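August 16, 2019

Started at the bench just after seven. Plan for the day was the homing fault on the right arm, then the base offset, then the toothbrush task if there was any evening left.

The homing fault first. The shoulder has been landing in one of two positions after power-up, not at random, always the same two. I had put it down to the index pulse and spent Wednesday on that with no result. This morning I logged the raw count at the limit switch over 28 cycles and the values fell into two clean groups, 139 counts apart. The index pulse is fine. The switch trips very close to the index, so some cycles catch the pulse before the trip and some after. Moved the switch tab along one hole and ran the same cycles again. One group. Wrote the new figure in the book and on a strip of masking tape on the lid of the supply.

Nadine Zoubi came by the shed at ten to collect the Risonetti driver board I had borrowed. She thinks I should home both arms off hard stops and forget switches. I don't trust the printed parts in the wrist for that. We left it there. She took the good crimper as well, which I will need by Monday.

Base offset took longer. The two arms share one rail, and the software treats the distance between the bases as fixed, but I shifted the right mounting plate last week to clear a bolt head and never measured it again. Used the long rule and got it to the nearest half millimetre, then touched both grippers to a scribed mark on the table and corrected from there. The remaining error is mostly in height. I suspect the rail has a slight bow between the plates. Ánh has a straight edge long enough to check it and will bring it over on the weekend.

Set the speed limit to 700 in the config for both arms, down from the default. At the default the left elbow overshoots visibly on a long reach and the whole rail hums. At 700 it is dull to watch but stops where it is told.

Lunch late. Rain on the roof the whole afternoon, and the shed smelled of flux. 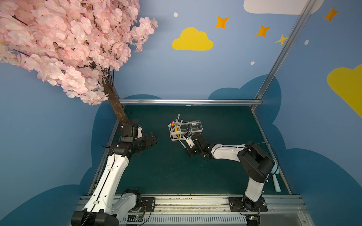 The caddy task is the first one that needs both arms to be aware of each other, and the planner is still the weak part. At present it reserves the whole centre of the table for whichever arm asks first, so the other one waits even when there is ample room. What I want is a smaller reserved volume around each wrist, updated as it moves. With the right gripper closed on the small item with the blue label, right beside the caddy, and the left one open in front of the cherry tree, the two wrists make a fair test case for how small that volume can be. The collision model for the caddy itself is a plain box, which wastes space above the wire and takes no account of the long handle sticking out at the front. I will add the handle as a separate cylinder. The tree is modelled as a box too, trunk and canopy together, and the left elbow runs near enough to it that I get false stops. Two boxes would do, one narrow and one wide.

Cabling is next on the list after that. The loop around the right shoulder has more slack than it needs, and at full extension I would like it held closer to the joint. Spiral wrap is too stiff for this, I tried it in the autumn. Nisreen suggested the flat woven sleeve she used on the Tiltetti gantry and gave me the part number, now lost. Ask again.

Also outstanding: strain relief on the small boards near the front rail. The orange and black wires are held by the connector alone. A printed clip would be enough. Colour of no importance, use up the grey.

Ran the gripper close routine on its own for the last hour with the current limit stepped down each time. Below a certain point the fingers stall on their own friction before they reach the object, so there is a floor, and it is higher on the right than on the left. Could be grease, could be the gear mesh. Did not open it up tonight. Both values are in the book under Najjar, page after the wiring diagram.

Power off at nine-forty. Backed up the config to the second drive. Tomorrow: handle cylinder, two boxes for the tree, ring Nisreen, get the crimper back.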